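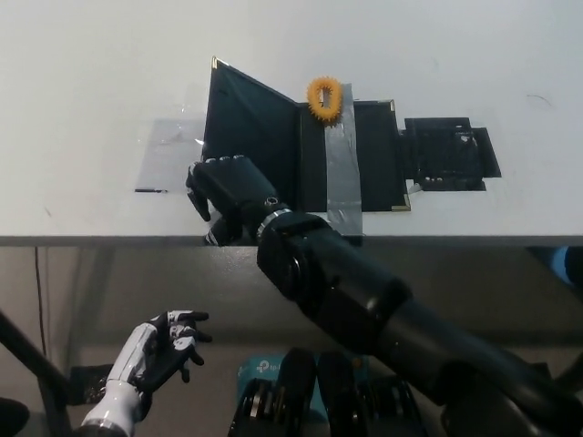

Poste 2, tâche du panneau à charnière : main droite au contact du panneau relevé, anneau orange posé sur la bande adhésive.

Projet Andden – Rapport d'avancement, mai
Lot « collecte de démonstrations »
Destinataire : direction de programme, Cloreck

1. Où nous en sommes

L'objectif du lot était de 800 démonstrations téléopérées exploitables, réparties sur 9 tâches de manipulation. Les 800 épisodes sont enregistrés. Je déconseille pourtant de cocher la case. « Enregistré » figure dans la convention, « exploitable » aussi, et les deux mots n'y sont définis nulle part. Le tableau de bord transmis à Cloreck chaque lundi ne suit que le premier.

La relecture a commencé par les tâches les plus simples, ce qui donne pour l'instant une image flatteuse de l'ensemble. Tant que les tâches à objets articulés n'auront pas été relues, tout taux de rejet communiqué serait prématuré, et je préfère n'en donner aucun dans ce rapport.

2. La tâche du panneau à charnière

C'est celle qui consomme le plus de temps de relecture. Le robot doit manœuvrer un panneau noir articulé sur une base posée à plat, avec des coins métalliques dorés et une bande adhésive argentée qui court sur la base à côté de la charnière. Sur le papier, l'intérêt est clair : un objet dont une partie bouge et l'autre non, une surface sombre, un contact à maintenir pendant le mouvement.

En pratique, trois points me gênent.

D'abord l'adhésif. Il est plissé et il renvoie la lumière. Un modèle entraîné sur ces vues peut très bien apprendre à se caler sur cette ligne brillante et ignorer la charnière. Nous n'avons aucun moyen de l'exclure avec les données actuelles, puisque la bande est présente dans tous les épisodes du poste 2.

Ensuite la prise. Vu de la tête du robot, il est souvent difficile de dire si la main droite pousse le panneau ou le saisit. Les annotateurs tranchent, chacun à sa façon. Le guide rédigé par Potgieter prévoit une étiquette « contact » et une étiquette « saisie », sans critère visuel pour passer de l'une à l'autre. Deux annotateurs sérieux peuvent donc produire deux séquences différentes à partir du même enregistrement, et ils le font.

Enfin la variété. Le site de Jollcombe s'était engagé à faire varier la position de l'objet entre les séries. Les journaux de session indiquent 16 configurations de départ. J'ai repris les premières vues de chaque série et plusieurs de ces configurations me paraissent presque superposables. Appeler cela de la diversité est généreux.

3. La main gauche

Dans cette tâche, la main gauche reste ouverte sous le niveau de la table et ne participe pas. Elle entre malgré tout dans le vecteur d'action enregistré. Le modèle apprend donc aussi, avec beaucoup d'application, à ne rien faire de la main gauche. Pour les tâches à deux mains prévues au trimestre suivant, je demande que l'on teste l'entraînement avec et sans ces dimensions avant de mélanger les jeux de données. L'essai est peu coûteux et il aurait dû être fait plus tôt – j'en prends ma part.

4. Premiers essais d'apprentissage

Une première politique a été entraînée sur les épisodes déjà relus. Les courbes de perte sont belles. Elles l'étaient également sur le lot précédent, dont la politique s'est révélée inutilisable dès que l'on changeait l'éclairage de la salle. Je ne tirerai aucune conclusion avant des essais sur robot réel, objet déplacé et sans bande adhésive. La note de synthèse de Potgieter parle de « résultats très encourageants » ; je n'ai pas repris la formule.

5. Ce que nous demandons

Une définition écrite de l'épisode exploitable, validée par Cloreck avant la poursuite de la relecture.

Une révision du guide d'annotation pour les étiquettes « contact » et « saisie », avec double annotation sur un échantillon du poste 2.

Une nouvelle série courte à Jollcombe sur la tâche du panneau, avec une fixation mate et des positions de départ tirées au sort par le logiciel. Laisser le choix à l'opérateur revient à enregistrer ses habitudes.

Le report de l'extension à d'autres tâches. Nous avons assez de volume pour savoir si la méthode tient, et en ajouter maintenant ne ferait que retarder la réponse.

6. Budget

Les heures de téléopération sont conformes au prévisionnel. Les heures de relecture ne le seront pas. Le chiffrage initial supposait une relecture plus rapide que l'enregistrement, hypothèse dont je n'ai pas retrouvé l'origine dans le dossier. Un chiffrage révisé sera joint au prochain rapport, une fois le poste 2 relu en entier.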